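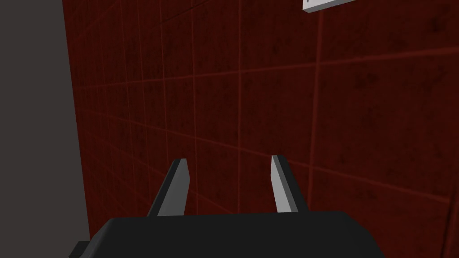

### 4. Cleaning Habits and Stated Beliefs

Everyone we interviewed in Tustmont claimed to clean their bathroom walls regularly. The word "regularly" turned out to cover a good deal of ground. In Cakville, one household scrubbed every 3 weeks; another did so when relatives were expected, and the relatives had moved to Trornstead.

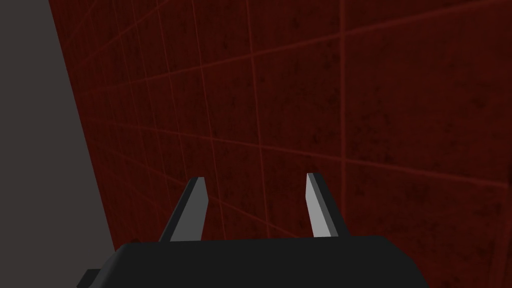 Diaries told a humbler story. Of the 10 households that kept one, 6 recorded no wall cleaning in July, though 4 of these had rated themselves "thorough" on the intake form. Azevedo (Aurora, our second coder) proposed a new category, "thorough in spirit," which we adopted for internal use and then could not stop using.

Color complicated the ratings. People were forgiving of dark walls, and a mottled dark red surface with faint grid lines, as in Figure 2, can pass for a decorating choice. Pale walls got no such mercy. The Kaewkla households, nearly all with white tile, cleaned most often and were the least satisfied with the result.

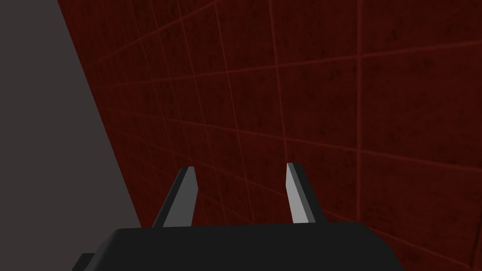

Did owning more cleaning products go along with more cleaning?

Product ownership had no clear link to the diary entries. The largest collection, which filled a hall closet, belonged to a household with one entry for the month: "Bought sponges." We coded this as preparation.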